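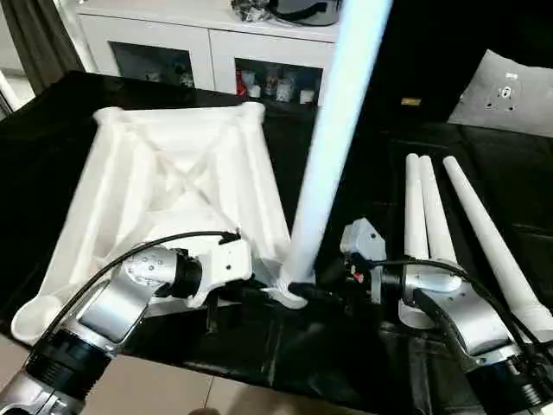
Part 4. Two-arm bench, first assembly job (frame and legs)

6 min read

Read Part 3 first if the arms aren't bolted down yet. This part assumes both arms home without faults, both grippers open and close from the pendant, and the head camera shows up in the Netatix window. If any of those is no, stop, go back. Everything below gets worse if you skip it.

Job for this part: a small flat-pack frame with legs. I use the Guvberg because the parts are light and it's cheap when you snap one. Any small stool or side table base with push-in legs will do. Screw-in legs are Part 6, don't start there.

4.1 Cover the table

1. Clear the table. Everything. Tools too.
2. Lay the black cloth, pull it tight, clamp it at the back only. Clamps at the front will catch an elbow.
3. Smooth out the ridges under where the frame goes. A ridge will tip the frame and your pick heights go off.
4. Check the camera picture. White parts should stand out clean against the cloth.

Note: glossy cloth is fine for white parts but it throws glare if you have a window to one side. Draw the curtain or run the job after dark. Matte is better, I just haven't bought any.

4.2 Cables

Do this every time, not just the first time.

1. Move each arm by hand (brakes released, one at a time) to its furthest reach across the table.
2. Look at the cable going to the gripper. It needs slack at full reach, but not so much that it drags on the parts.
3. Tie it at the upper link only. Leave the loop free past that.
4. Turn the wrist full left, full right. If the plug moves at all, re-seat it.

CAUTION: a loop that hangs low will hook a leg and pull it off the table. A loop too tight will pull the gripper plug and the gripper drops whatever it has. Both have happened to me in the same evening.

4.3 Place the parts

1. Frame goes upside down on the left half, sockets up, one corner pointing at you and to the left.
2. Press each corner. No rocking. If it rocks, turn it a quarter and try again, the floor of my shop isn't level and yours probably isnt either.
3. Legs go on the right, side by side, narrow ends to the back. Leave a gripper's width between them, plus a bit.
4. Keep the legs roughly parallel. The pick routine copes with a small twist. It won't cope with two legs touching.
5. Hardware bag off the table. Put it on a shelf.

Note: when you teach the leg pick, teach it on the leg furthest from the frame. Hardest reach. If that one works the others will.

4.4 Teach the hold

The left arm steadies, the right arm brings. You can swap them, but then swap them in every step, including the limits in 4.6.

1. Open both grippers.
2. Bring the left gripper in low over the frame, near the corner you'll fill first. Go over the rim, never under it.
3. Stop short of the socket. You want to be beside the leg when it arrives, not where it's going.
4. Save as HOLD_A.
5. Right arm to the leg. Grip it near the wide end. Save as PICK_1.
6. Lift straight up before any turn. Set the lift at 266 mm in the Ulton panel. Less than that and the free end sweeps the frame.
7. Turn the leg upright, slowly. Save as UP_1.

CAUTION: the free end of a leg moves much faster than the gripper does. Keep your face back. Glasses on. I mean it about the glasses.

4.5 Seat the leg

1. From UP_1, move the leg over the socket. Save as OVER_1.
2. Lower at slow speed. Don't use the joystick for this, use single steps.
3. When the end touches the socket rim, stop. Nudge in small steps until it drops.
4. Close the left gripper round the foot of the leg, just enough to stop it leaning. Save as GUIDE_1.
5. Push down with the right arm. Force limit at 19 N to begin with. Go up one at a time if it won't seat.
6. Open the right gripper, back off sideways. Then open the left.

Note: order matters in step 6. Right first. If the left lets go first and the leg isn't all the way in, it falls toward the back of the table and takes the next one with it.

Note: a long leg wobbles at the top end when the arm stops hard. Wait for it. Put a 2 second pause after OVER_1 and you'll save yourself a lot of missed sockets.

If the leg leans after you let go: it wasn't seated. Take it out by hand, don't try to make the arm fix it. Run again from PICK_1.

4.6 Limits before you run it unattended

Short answer, don't run it unattended. But set these anyway.

1. Speed cap at 24 percent for both arms. You can raise it later. I didn't, for weeks.
2. Keep-out box between the two grippers. The Cavalcanti script makes one for you, run it after all points are saved, not before. If you re-teach a point, run it agian.
3. Floor height: set to the cloth, not the bare table.
4. Stop button within reach of where you stand. Not on the far side. Test it with both arms moving.

4.7 First full run

1. Home both arms.
2. Load points, check names. HOLD_A, PICK_1, UP_1, OVER_1, GUIDE_1.
3. Run in step mode. Finger on stop.
4. Let it finish one leg. Check the fit by hand, brakes on.
5. Copy the set for the next corner and change only what changes: PICK, OVER, GUIDE. Leave the lift alone.
6. Run all the corners in step mode once before trying it straight through.

Expect misses. My log has 1,000 tries in it and the early pages are mostly legs on the floor. Put a mat down, tile is hard on the ends.

4.8 Common faults

Gripper shows closed but has nothing in it. Picked too close to the tip, where it's narrow. Move PICK toward the wide end.

Arm stops over the frame, no error. Keep-out box is stale. Re-run the script.

Leg turns in the grip. Wipe the pads with a damp cloth. New pads if that doesnt do it.

Camera loses the parts halfway through. Sun came round. See 4.1.

Next: Part 5, flipping the finished frame with both arms.

Filed under: Home Robotics > Bench Builds > Two-Arm Guide

© Virgil Husar. Questions or corrections, use the contact form. | Contact | Back to top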